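Birhane Abbey Church - Frequently Asked Questions for Visitors and Researchers

The following answers are provided by the Birhane Abbey visitor office. They cover access to the church, the history of the building and the conservation work now under way. Questions that are not answered on this page may be sent to the office in writing.

When is the church open?

The nave and both aisles are open from 9 a.m. until 5 p.m. between April and October, and until 3:30 p.m. during the remainder of the year. The choir is closed to visitors during services. Last admission is thirty minutes before closing.

Is there a charge for admission?

Admission to the nave is free. A ticket is required for the crypt, the tower stair and the upper gallery. Tickets are sold at the desk inside the north door and are valid only on the day of purchase. Children under the age of ten do not pay but must be accompanied by an adult on the stair.

How old is the present building?

The present church was begun in the twelfth century on the foundations of a smaller one. The earliest written reference to a place of worship on the site is a grant of land dated 891, of which only a later copy survives. Parts of the crypt wall may belong to that first building, although the evidence is limited to the character of the masonry. The nave was vaulted in two campaigns, and the difference is visible at the fourth bay from the west, where the ribs change profile.

Why is the west front not symmetrical?

The south tower was completed to its full height. Work on the north tower stopped at the level of the belfry floor and was closed with a timber roof, later replaced in lead. The accounts for those years record payments for stone that was never delivered, and building did not resume. A proposal to complete the tower was considered in the nineteenth century and declined by the bishop of the day.

What do the carvings above the main door represent?

The central panel shows the Last Judgment. The figures of the outer arch are the labors of the months, beginning with January at the lower left. July, which is shown as a man with a scythe, is the best preserved. Four of the remaining figures were recut during an earlier repair and should not be relied on as evidence of medieval costume.
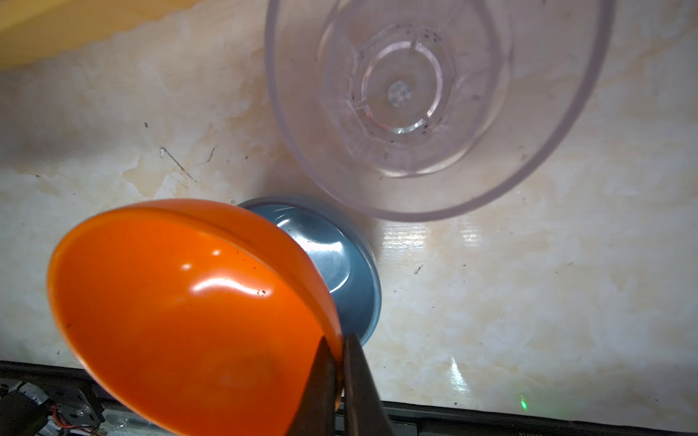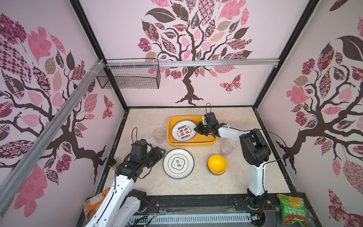 Were the interior walls always bare stone?

The walls were painted for most of the building's history. Traces of limewash and color remain in the north aisle, behind the choir stalls and in the window reveals, and the oldest layer consists of red masonry lines drawn over a white ground. A later scheme, probably of the fifteenth century, covered the walls of the Lady Chapel with trees and foliage. Visitors who find it hard to imagine a sacred interior treated in this way may think of a patterned wallpaper, such as the pale pink one with branching trees and butterflies in the second picture, carried across three adjoining walls so that the same motif meets the eye on every side. The chapel scheme was denser, and its ground was a dull green. Small areas have been uncovered beside the piscina - these are protected by a rail and should not be touched.

What conservation work is taking place at present?

The current program concerns the roof and upper walls of the nave. It is divided into 3 phases and is expected to be complete in 2038. The first phase, the repair of the lead on the south side, has ended. The second phase concerns the clerestory windows, which are being removed one bay at a time. The third will address the flying buttresses. Stonework is carried out by Kudasell, and the glass is treated at the Dastomine workshop before it is returned to the building.

Will scaffolding affect my visit?

Scaffolding is in place inside the nave in the bays under repair. The central aisle remains open, and there is a step-free route along the south side. The tower stair closes in high wind, and on occasion when materials are being raised. Notices are posted at the north door each morning. Tickets already purchased for a closed area will be refunded at the desk.

Where does the replacement stone come from?

The original limestone came from the Pleltia quarry, about two miles upstream, and was brought to the site by barge. The quarry was reopened on a small scale for the present work. New blocks appear lighter than their neighbors when first laid. They are not tinted, and the difference is expected to lessen with weathering.

May I take photographs or make drawings?

Photography for personal use is permitted throughout the church except during services. Flash and tripods are not permitted in the crypt or the Lady Chapel. Sketching in pencil is welcome. Parties wishing to use easels, measuring equipment or paint must apply in advance.

How may I consult the building records?

The fabric accounts and the drawings of the nineteenth-century survey are held in the abbey library and may be seen by appointment. Applicants should state the documents required and the purpose of the research. Two readers can be seated at a time. Copies of the drawings can be supplied for a fee, and permission to publish them must be requested separately.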